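**Gristico practice code for hand-held gripper work - progress report, January 5, 2024**

Hi Noemí,

You asked for something you could read over a coffee and pass up the line at Zencombe without translating it first, so I've kept the tables out and put the clause drafts in the shared folder. Shout if you want them pasted in here instead.

Where we've got to first. The code now stands at 40 clauses, down from the monster we had in November. Līga Pärn went through the old draft with a pencil and asked of every line, "could a new operator follow this on day one?" Quite a lot couldn't be followed by anybody! We merged the duplicates, dropped a whole page on paperwork that only made sense at Ní Bhriain, and moved the legal wording to an annex. I was sad about losing my section on storage cases for maybe an hour.

**What's settled**

The session rules are done and I'm happy with them. An operator works with a spotter whenever a headset covers the eyes. Sessions stop at 40 minutes, then a proper break - headset off, grippers down, walk about. We argued over the length for ages (I wanted longer, Līga wanted shorter) and the compromise seems to suit the people doing the work. Nobody works within arm's reach of another operator, and floor cables get walked before a session starts.

The marker rules are settled too. Square markers on the grippers get checked for scuffs and peeling corners at the start of a shift, and a damaged one gets replaced before anything is recorded. We had a version that let people finish the shift first. It lasted until we had to throw out a morning's recordings at Morside, which was my call and my fault, and the clause is a lot stricter now.

**What's still moving**

Mirrors. I know, I know, you said in the kickoff that mirrors would eat the budget, and they have nibbled at it. The first draft had two lines on reflective surfaces and both were about glare. But home-style furniture is full of mirrors, and a mirror shows you the operator, the rest of the room and anyone who happens to be standing in it. So the clause has to cover three separate worries: tracking (a marker and its reflection can both be in view), privacy (people who haven't signed anything), and breakage. Līga is writing the tracking part, I'm doing the other two.

My current wording on privacy says that everyone in the recording area signs a consent form, including people who are only there to work at a desk, and that the lead looks in every mirror from the operator's standing position before the session opens. It's a cheap check and takes hardly any time. I'd like your legal people to look at the desk part because I suspect they'll want it tighter.

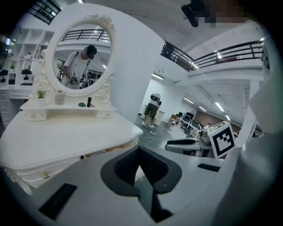 *Gripper work at the dressing table, with the operator reflected in the mirror and a second headset wearer further back.*

Cables are the other open one. The draft says no loose cable inside an operator's working circle, full stop. The team lead at Morside thinks that's unworkable for tethered gear and would rather have cables routed behind the person and watched by the spotter. I've got sympathy for both sides, so I've written it up both ways as clause 31a and 31b and we'll pick one after the next trial. If you have a strong view, now's the time!

**Trial use**

Morside has been running on the draft code since November and has logged 1108 sessions under it. The log form is one page, which I think is the main reason people fill it in. The comments box is the gold mine. Most of the remarks are about wording (the word "promptly" annoyed everyone, so it's gone), and 7 led to changes in the clauses themselves. The most useful was a request to say who can call a stop. The answer is anybody in the room, no reason needed, and that line has moved to the front page in bold.

I can't tell you yet whether the code makes the sessions safer. We didn't collect the same information before we started, so there's no fair comparison to make, and I'd rather say that now than have you find it in the final report.

**Money and time**

We're on budget overall. Travel is under, drafting time is over, and the mirrors account for most of the second part. I'd like to move the unspent travel money across to drafting if you're okay with that. A one-line email is enough for our finance folks.

**Next up**

- Finish the mirror clause and send it to you for the legal read
- Choose between 31a and 31b
- Run two walkthroughs at Ní Bhriain with operators who haven't seen the draft
- Get the front page laid out so it can go on a wall

The transfer request and the desk-worker consent question are the two I need from you. Everything else can wait for our next call.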